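Getting the musty smell out of towels

I put up with sour towels for longer than I'd like to admit. I blamed the detergent, then the water, then the dog. It was the detergent, sort of. I was using way too much of it! These days I measure 3 tablespoons for a full load and that's plenty, even for the big bath sheets.

Fabric softener was the other thing I gave up. It leaves a coating that makes towels feel nice in the store-display way and then they won't soak up a drop. I put half a cup of white vinegar in the softener drawer now (and no, they don't come out smelling like salad).
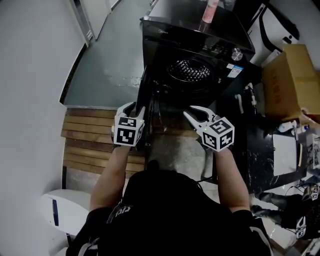 By Fernanda Valente
Laundry & Linens | 4 comments

If you have a front-loader, leave the door open between loads. Mine stays open all night and I only shut it when my sister brings her toddler over. Once a week, usually Tuesday, I pull back the rubber gasket and wipe in the fold with an old washcloth. You will find hair ties. You may find a sock.

Drying matters too. Give each towel a good hard snap before it goes in the dryer or on the line, and hang used ones spread out on a bar, never bunched on a hook. For towels that already stink, run them hot with the vinegar and no soap, then again with half a cup of baking soda. My gray ones needed two rounds.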